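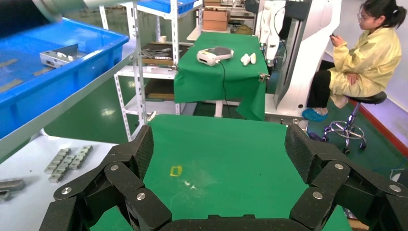 11. Okt. 2021, Werkstattbuch, Kleisterversuche für die Renmont-Bände

Der Weizenkleister von gestern Abend ist heute früh nun doch in den Abfluss gewandert, und ich habe mich ein bisschen geärgert, denn angerührt war er wunderbar, ganz glatt und seidig, wie man ihn sich wünscht. Über Nacht ist er mir aber abgestanden und hat unten Wasser gezogen. Ich vermute, dass ich ihn zu früh vom Herd genommen habe. Man meint ja immer, wenn er glasig wird, ist er fertig, dabei will er danach noch eine ganze Weile gerührt werden (der Arm weiß das besser als der Kopf, der schon beim Kaffee ist).

Also neuer Ansatz, diesmal brav abgewogen und aufgeschrieben, damit wir nicht wieder alle nach Gefühl kochen und uns hinterher wundern:

- Weizenstärke, am Vorabend eingeweicht, Einweichwasser vorsichtig abgegossen
- frisches Wasser dazu, Gesamtmenge im Topf 476 g
- bei kleiner Hitze gerührt, bis die Masse schwer vom Löffel rutscht, dann noch 9 Minuten weiter
- kalt gestellt und dann 2 Mal durchs Rosshaarsieb gestrichen

Er ist jetzt deutlich fester als der alte und lässt sich trotzdem schön ausdünnen. Für die Rückenhinterklebung habe ich ihn fast unverdünnt genommen, für das Japanpapier ungefähr so dünn wie Buttermilch. Wer mag, kann gern selbst probieren, das Glas steht mit Deckel im kleinen Kühlschrank. Bitte immer mit dem sauberen Spatel hinein und nie mit dem Pinsel!

**Zu den Bänden selbst.** Der erste Renmont-Band ist auseinandergenommen. Er hat 171 Blatt, und ich habe sie mit Bleistift ganz zart unten innen durchnummeriert, weil die alte Paginierung mittendrin springt und ich mir beim Zusammentragen selber nicht traue. Die Lagen sind besser erhalten, als der Rücken befürchten ließ. Nur die äußeren haben im Falz gelitten, und bei der letzten hängt das äußere Doppelblatt wirklich nur noch an ein paar Fasern. Die Heftung war auf Kordel, irgendwann im Lauf der Jahre grob nachgeleimt, vermutlich mit warmem Knochenleim, und zwar reichlich. Der Leim war spröde wie Bonbon. Unter einer Kompresse aus Methylcellulose ließ er sich nach einer guten halben Stunde aber schön abschaben, und darunter kam sogar noch ein Stück vom ursprünglichen Makulaturstreifen zum Vorschein, bedruckt, leider zu wenig, um etwas davon lesen zu können. Ich habe ihn in ein Tütchen getan, das kommt später mit in die Kassette.

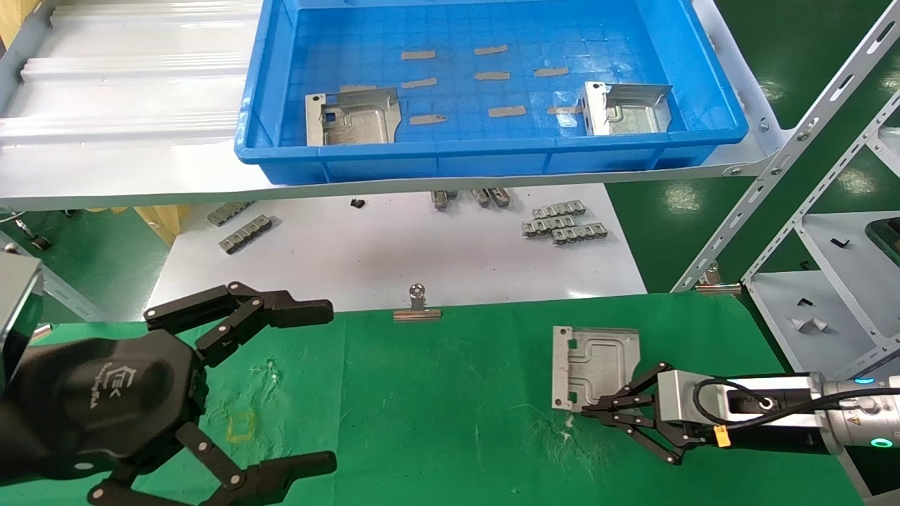
Beim Falzpapier bin ich noch unentschlossen. Das Kustley in der leichten Sorte schmiegt sich herrlich an und verschwindet nach dem Trocknen beinahe, aber in der Laufrichtung dehnt es sich unter nassem Kleister mehr, als mir lieb ist. Das schwerere bleibt brav, trägt dafür im Rücken auf, und bei so vielen Lagen summiert sich das schneller, als man denkt. Mein Kompromiss für morgen: innen das leichte, außen bei den geschädigten Lagen das schwere, und dann unter Gewicht trocknen und schauen, wie der Rücken steigt. Wenn er zu sehr steigt, muss ich eben mit dünnerem Zwirn heften. Ich habe vom Entwistle-Leinenzwirn noch eine angebrochene Spule, die sollte reichen.

Zum Reinigen der Pinsel habe ich heute Zestine ausprobiert, das seit September bei uns herumsteht. Es riecht sehr nach Orange, was ich ja mag, aber bei Kleister bringt es mir keinen Vorteil gegenüber lauwarmem Wasser und Kernseife. Für die Spachtel mit den alten Leimresten war es dagegen eine Freude. Danach gut nachspülen, es bleibt sonst ein Film, und den will ich auf keinen Fall am Papier haben.

Offen für die nächsten Tage:

- Lederprobe für den Rücken nachfärben, die erste ist mir zu rötlich geraten
- Löschkartons wechseln, die oberen sind schon wellig
- bei Renmont nachfragen, ob das alte Rückenschild wieder aufgesetzt oder lieber beigelegt werden soll
- Weizenstärke nachbestellen, die Dose ist nach dem zweiten Kochen so gut wie leer

Die Probestreifen mit dem neuen Kleister liegen beschriftet zwischen Hollytex in der Stockpresse. Bitte bis morgen Mittag zulassen, auch wenn es in den Fingern juckt.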